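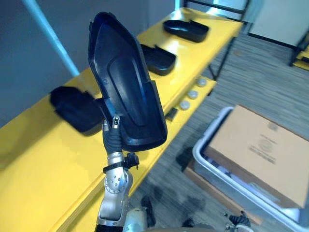 Fig. 2. Nina holding one of the black shells over the yellow table, with three more waiting in a row.

Handout 9: Picking up big, thin parts

Welcome back, everyone, and a special hello to those of you who spent the December break soldering (I've seen the burn marks on the bench!). Tonight we stay with Nina, the two-armed machine Kjell Björklund and I have been putting together in the Nevell workshop, and we look at how she grips a shell that is long, shallow and slippery.

Look at the fingertip pressing on the inner side of the shell. With a smooth part like this I like to start slow and squeeze gently, then add force a little at a time until the shell stops creeping.

For next time, please write down:
- where you would place the fingers, and why
- what the second arm should be doing meanwhile

Leave your notes in the Wukix folder by 5th January. Questions to me, any evening.

Sverre Bakke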